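Section 4: Laying out the stemware bench and recording Lutevach episodes

You should have the arm bolted down and the wrist cameras talking to Arkness by now. If the preview window is still black, go back to Section 3, because nothing from here on will make sense without a live picture. I'm going to walk you through the stemware layout the way I do it at my own bench in the Makhubela lab, including a couple of places where I do it differently from the original protocol.

Lutevach is our way of labeling grasps from the wrist view alone. You record a short episode, you mark the moment you committed to the grasp, and the training script works backward from that mark. The stemmed glasses are the hard set. A bowl, a thin stem and a flat foot give you three very different things to close on, and when a glass is lying down, the camera may get a lovely view of one of them and almost nothing of the other two. 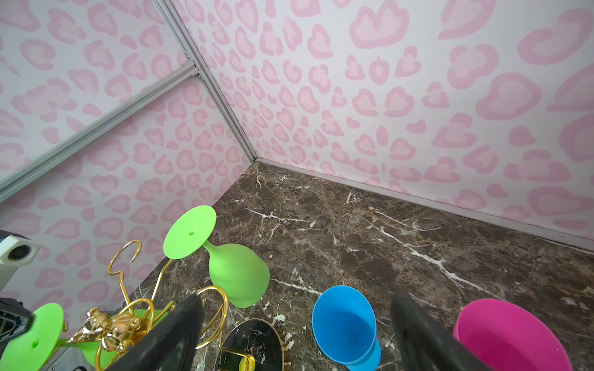
*Corinne Haas*

### 4.1 Before you touch anything

Give yourself a whole morning the first time. Once you know the routine the layout goes quickly, but the first go always involves hunting for a hex key.

You'll need:

- the stemmed glasses, in at least two strong colors
- a couple of decorative pieces as clutter (I like wire stands, they're awful for depth and wonderful for testing)
- the patterned wall panels
- a soft cloth with no lint
- a notebook, a paper one

**Note:** Keep the busy background. I know it's tempting to swap the leopard print for plain gray, and I tried it for most of July. My success rate on the plain bench went up nicely and then fell apart the minute I moved to the Wudby test scenes, which are as loud as a gift shop. The pattern stays.

### 4.2 Laying out a scene

1. Wipe the tabletop. Marble veining is fine, fingerprints are a pain - they shift the glare between episodes and you end up with two "different" tables in the data.

2. Open Arkness, pick **New scene**, and give it a name you'll recognize in a month. "test2_final" has burned me more than once.

3. Set the glasses down on their sides. Don't line them up, and try not to point all the rims the same way. I shut my eyes and roll them a little, which looks silly and works great.

4. Add your clutter. One piece should sit close enough to a glass that it partly blocks the view of it. If every object is in the clear you're recording the easy set again, and we have plenty of that already.

5. Jog the arm to the start pose and look at the preview. Both fingertips need to be in view at the bottom. If you can only see one, the camera bracket has slipped, so stop and redo 3.5.

6. Press **Save layout**. Arkness stores a still from each camera, and you'll use those to put things back after a bump.

**Caution:** Keep your hands off the bench once the arm light is green. The arm will happily move to its start pose with your wrist in the way.

### 4.3 Recording a grasp

This is the fun part! Take it slow for the first few, and talk out loud if it helps (it helps me, and the folks at the next bench have gotten used to it).

1. Hit **Record** and hold still for a slow breath. The script wants a little stillness at the start to settle the exposure.

2. Come in from above and open the fingers wider than you think you need. Most of my early failures were a fingertip landing on the rim and shoving the glass away.

3. Pick your grasp: bowl, stem or foot. Decide before you start closing. If you change your mind halfway through, cancel the episode and start over, since a wavering approach is the single worst thing you can feed Lutevach.

4. Close gently until the finger is flat to the surface, then press the pedal. The pedal press is the commit mark. Press it late if you must, never early.

5. Lift, and tilt the wrist so the glass swings well away from level. A bowl hold, with a finger against the side of the bowl and the stem and foot sticking out past it, gives the camera a good long look at the whole shape against the wall. Hold it there for 6 seconds.

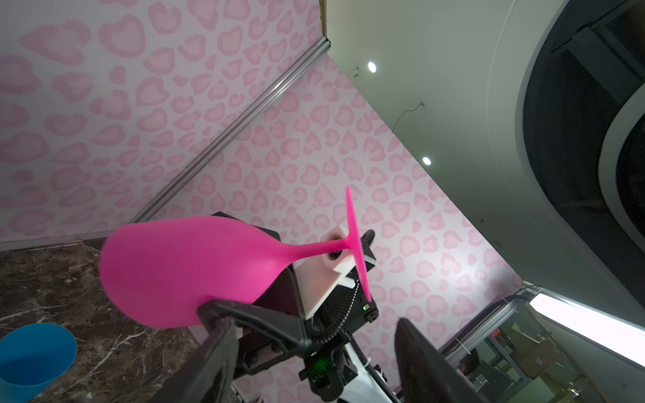 6. Lower the glass, open, and back straight out. Wait for the fingers to clear before you stop recording.

7. Mark the outcome as **held**, **slipped** or **missed**. Be strict with yourself here. If the glass turned in the fingers, that's a slip, even if it never fell.

**Note:** Room clutter in the raised views is okay. Ceiling lights, shelving, a bit of the neighboring area, all of it can stay in. Lutevach masks everything beyond the bench panels before training, and I've seen no difference between episodes with a tidy background and episodes without.

### 4.4 The approach from the rim side

I'm giving this its own bit because it's where new people get stuck. With the open rim turned toward the fingers, you can put one fingertip at the lower edge of the rim and take the wall of the bowl between the two. It's a good, quick grasp. It's also easy to misread from the wrist camera, because the inside of the bowl is so bright that you lose track of where the near edge is.

What I do is stop short, with the glass sitting between the two fingers in the preview, and check which fingertip overlaps the rim. If one does, I know that side is close, and I make the last move a tiny one. Then I close.

Leave space between neighboring glasses when you practice this. You can crowd them later on, once you've got a feel for how far the fingers swing out. Watch for shiny trays too: a mirrored surface can show you a second copy of your clutter, and I have absolutely tried to line up on a reflection.

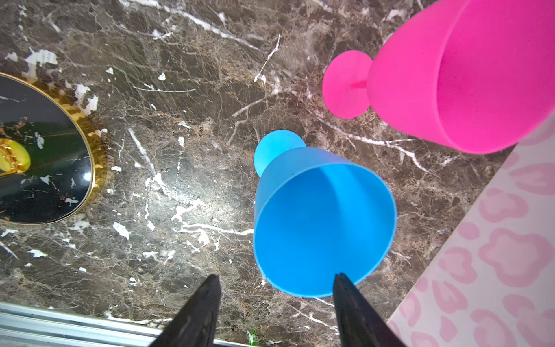 **Can I mix rim-side grasps and foot grasps in the same session?**

Mix them as much as you like, as long as each episode has its grasp type filled in before you save. The script sorts by that field and doesn't care about the order you recorded them in.

### 4.5 How many episodes, and what you'll get

The set I trained on has 3,978 episodes, and I held back 448 more for testing. You don't need anything close to that for a first run. Do 14 layouts, a handful of grasps in each, and train on those overnight just to see that the pipeline works from end to end.

On my held-back episodes, the bowl grasps came out best and the stem grasps worst. Foot grasps surprised me - they did nearly as well as the bowl when the foot was standing up on its edge, and badly when the clutter hid it. Labels from the wrist view did better than our old overhead ones on all three, with the biggest gap on partly blocked glasses.

If your stem numbers look terrible, check your commit marks before you blame the model. Open the episode in Arkness, step to the mark, and see if both fingers have

- stopped moving
- made contact on the side you meant

If either one is off, drag the mark later and save again. The old mark is kept in the log, so you can always put it back.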